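Nosen under-bed drawer, long-term review
Posted by Johanna Schnyder, 31 August 2023

I bought the Nosen because I had run out of wardrobe and was too proud to throw anything away. It is a flat drawer on castors that slides under a bed, and it costs 40 francs from Urkex, or slightly more if you want the version with a lid. You want the version with a lid. I didn't know that in July.

Assembly is said to take 20 minutes. It took me an evening, a butter knife and one phone call to Haris Jafri, who owns two of these and could have warned me. The castors push into their sockets with a noise like a breaking tooth, and the instructions, which have no words, show a smiling man doing it with his thumb. I should like to meet his thumb.

Once built, it's decent. It rolls well on floorboards and sulks on carpet. The handle is a fabric loop that vanishes under the drawer whenever you push it home, so you end up on your stomach with a coat hanger, getting it back. Winter jumpers fit nicely, and so do boots if they lie down.

Small things are another matter. Earrings, hair clips and odd buttons all migrate to the back corner, where they form a sort of government. You will need boxes inside the box, and any shallow one from the recycling will do. 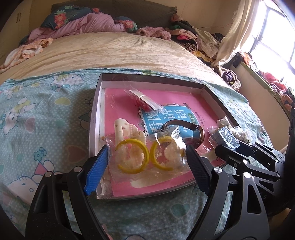 Yellow hoops, bagged and boxed.

Urkex will happily sell you a set of felt dividers. Hala Sqalli bought them and reports that they stand up until you put something next to them. Save your money.

Now, clearance. The drawer is 204 mm tall with the lid on, and the website mentions this in a grey font at the bottom of the page. Measure your bed at the side rail, where it's lowest, and then measure again with someone heavy sitting on it. Mine went under with a whisker to spare. Ehab Tazi's did not, and is now a coffee table.

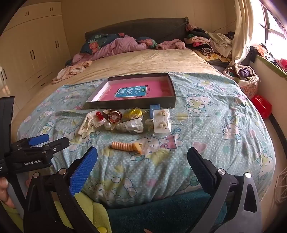

Spotted cats at one end, plain sheet at the other.

Dust is the other complaint. Without a lid the contents grow a soft grey coat within weeks, and black trousers never recover. I ordered the lid separately in the end and paid postage twice.

I did look at the Skurkix, which has proper runners and a soft-close action, for nearly three times the price. For something that holds scarves, no.

Good: cheap, rolls, holds a lot of jumpers.
Bad: the handle, the castors, that man's thumb.
Three stars, four with the lid.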